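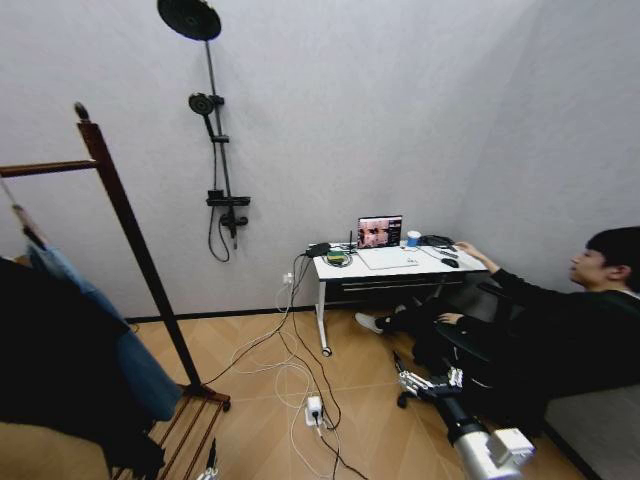 Figure 1. Seated position at the desk, with cable runs at the left end and shower fixture on the back wall.

2. Site and existing conditions

The study room is a single small room used for two activities: desk work and the hanging and storage of clothing. The work was carried out in April by Hường Triệu (measurements), Arsen Bondarchuk (drawings) and Kyrylo Yurchenko (report text), under the course supervision of Lumturie Matić at Hulldale. The assignment asked each group to take an existing room, record it without moving anything, and propose a revised layout using the furniture already present.

The floor is light wood-grain. The desk is white and stands against the back wall. Its frame ends in small casters, so it can be shifted without lifting. A dark storage section sits under the top. A wall-mounted shower set in black, with a rain head, a handheld head and a mixer valve, occupies the wall between the desk and the clothes rack. It was treated as fixed for the whole study, and no furniture was permitted in front of it in any of the proposed layouts.

2.1 Cables

Cable routing was the first problem recorded. Black and white cables drop from the left end of the desk to the floor and spread out over the boards. Some go to a low wall outlet. Others go to a white power strip lying on the floor. The strip lies in open floor area, and the route between the desk and the rack crosses the cables.

Two corrections were compared. Option A fixes the strip to the underside of the desk and brings one lead down to the outlet. Option B keeps the strip on the floor and moves it against the baseboard. Option A was selected. The desk is on casters, and a strip attached to it moves with it.

2.2 Clothes rack

The rack is dark wood with a slatted base. The garments hang from the top rail on wooden hangers, with the longest item, a camel-colored coat, reaching nearly to the base. This limits use of the slats below it. Shoes or a low box would fit under the shorter garments only.

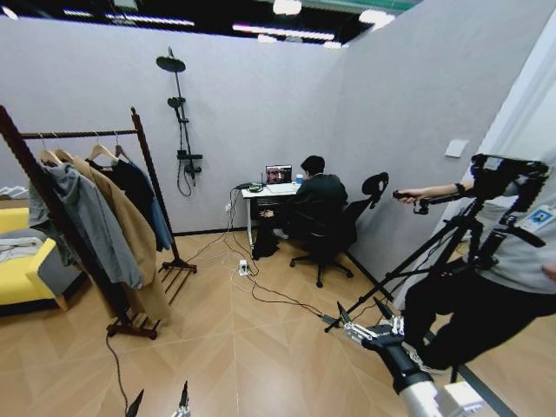 The center of the rail was set as the reference point for all reach measurements. From this point to the nearest edge of the desk, the distance was recorded as 1804 mm. The clear width at the narrowest part of the route was 1386 mm with the desk in its present position. Both values were taken at floor level with a steel tape and checked once by a second member of the group.

The yellow sofa was included in the plan but excluded from the layout options. Moving it would have changed the route to the rack, and the assignment limited each group to two movable items. The desk and the rack were chosen.

3. Handling test

The purpose of the test was to find out how much of the hanging task can be done from the office chair. Orest Kuzmenko acted as the test subject. The task was defined as follows: take a garment, place it on a hanger, straighten the shoulders, and hold it up at chest height ready for the rail. Transfer to the rail was timed separately, with the subject standing.

Nineteen repetitions were made with jackets and shirts of different weights. Both seated and standing starts were used.

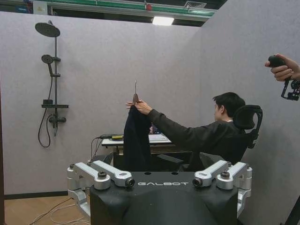
The armrests were the main source of difficulty in the seated repetitions. A long garment held at chest height touches the armrest or the subject's knees before it hangs straight, and the subject has to extend the arms farther to clear them. Turning the chair sideways to the desk gave more space in front of the body. Repetitions begun facing the desk were stopped early and are not included in the results.

The longest complete repetition, including the transfer to the rail, took 46 seconds. It was a standing start with the long coat. Shirts gave the shortest times in both positions.

3.1 Sources of error

The subject became faster with practice, and the order of garments was not randomized. Times were read from a phone by the same person who called the start. The chair height was left at the subject's usual setting and was not recorded.

4. Proposed layout

The desk moves to the right along the back wall. The rack stays on the left and is turned so that the rail runs parallel to that wall. The power strip is mounted under the desk as in Option A, with the cables tied at the rear of the frame. The area in front of the shower set remains clear. Drawings of the existing and proposed layouts are in Appendix B, and the full time record is in Appendix C.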